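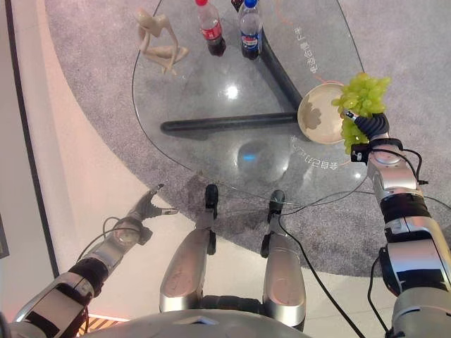 Check the cables before you blame the hand, Bianka Vass told us in June, and we've been repeating it to every new person at Ullthorpe since.

Fri 15 August
By Kamonchanok Ongart

Zivley looks after one kind of machine: two-armed humanoid robots that work in living rooms and kitchens. We set them up, keep them healthy and fix them when they get stiff or clumsy. We love this work! Arms and hands are the part we care about most (feet get a look too, but ask anyone here what they'd rather have on the bench).

A setup day starts with the cables. Ferenc Tóth moves each arm slowly through its full reach and watches for any line that pulls tight at the wrist or rubs on a shell. Then come the joints, one at a time, and after that the fingers, opened and closed until the two hands match.

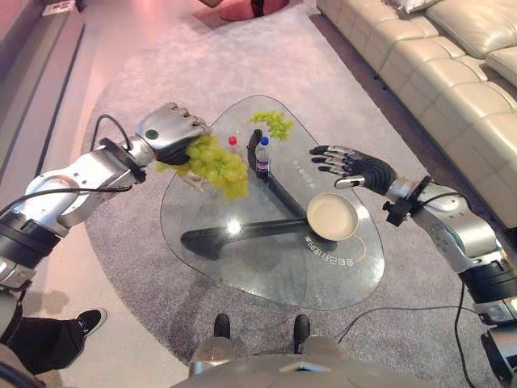 Left hand on the grapes, right hand open near the plate.

Then we hand it some fruit. Grapes are a wonderful test, because a bunch swings and shifts its weight and no two stems are alike. We run the grip at 475 grams first and go up to 525 once the readings settle. If a finger lags, Ákos Kelemen opens the hand and goes through the tendons, and the whole grip check starts over from the first step.

Glass tables get their own session. Clear tops and bright reflections can confuse depth readings, so we recheck the arm height over the glass before anything gets picked up.

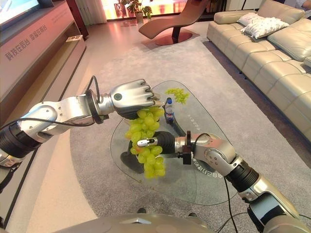
Both arms on one bunch, with a cable looping over the left wrist.

Every robot we care for has a logbook, on paper, and the oldest one has 1,889 entries in it. A new joint, a swapped cable clip, a scuffed knee shell: it all goes in, with initials. Charalambos Zervas keeps the books at our Floditmont shop and is always happy to pull one down and show you.

Visitors are welcome at both shops. Bring questions, and bring grapes if you like.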